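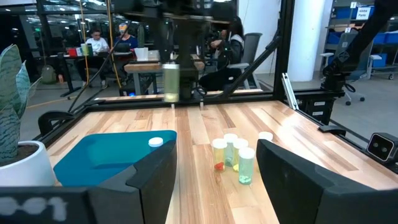

Why do people take their pill bottles out of the cabinet and stand them on a table before sorting them? Most of the people we talked with wanted to see everything they had in one place, with enough light to read by and enough room to set a cap down.

Figure 2. Translucent pill bottles with white caps standing close together on a plank tabletop, with a shallow teal-blue tray to the left. One loose cap lies on the wood and another rests on the rim of the tray.

4.2 The table as a sorting place

We had gone into this study expecting to write mostly about cabinets, and the first draft of our interview guide (which Kuldeep Nautiyal still keeps pinned over his desk) is full of questions about shelves, doors and drawers. The 105 households who were kind enough to let us visit had other ideas. Again and again, when we asked to see where the medicine was kept, somebody would cheerfully carry the whole lot over to the kitchen or dining table and begin there, and so we gradually learned to pull up a chair and begin there too.

Over the course of the visits we logged 2,325 containers, counting prescription bottles, vitamins, and the odd jar that had been pressed into service for something else. What interested us most was how people grouped them once they were out on the table. A good many put tall with tall and short with short, as one might with spice jars. Others went by color, and this was more common where the bottles were see-through and tinted, like the yellow, pale green and pale teal ones in Figure 2. A tint is easy to recognize from across a table, and several of our older participants told us they reached for "the green one" without reading anything at all. We found this a very human habit and also a slightly worrying one, as two bottles of the same tint can hold quite different things. In the figure, two of the bottles in the cluster are yellow, one with a few yellowish pills at the bottom and the other with a small red object near its base, and telling them apart means looking past the plastic to what is inside.

Caps deserve a paragraph of their own. In the pilot round at Brennan, Conall Ó Flaithearta noticed that people who opened more than one bottle at a time seldom had a fixed spot for the caps, and set them down wherever the hand happened to be. With caps of one color this makes for a small puzzle later on. We began noting where each loose cap was put, and came to sort the places into "on the table," "on or in the tray," and "in the hand." Figure 2 shows the first two together, which raises the question, quite reasonably, of whether a rim counts as part of a tray. (We decided that it does.)

Trays came up often in the talk around the table. People liked a raised edge, for the simple reason that pills roll, and they liked a tray shallow enough to get their fingers into. At the Siklow visits a number of households used baking pans or the lid of a cookie tin for the same purpose and were perfectly happy with them. Plain bare wood had its defenders as well, although one gentleman at Pukow showed us the gap between two boards where he had lost half a tablet the previous December, and had us all down on our knees hunting for it with a flashlight.

The coding rules for tint, cap position and tray use are given in full in Appendix B, and the counts for each site follow in Section 4.3.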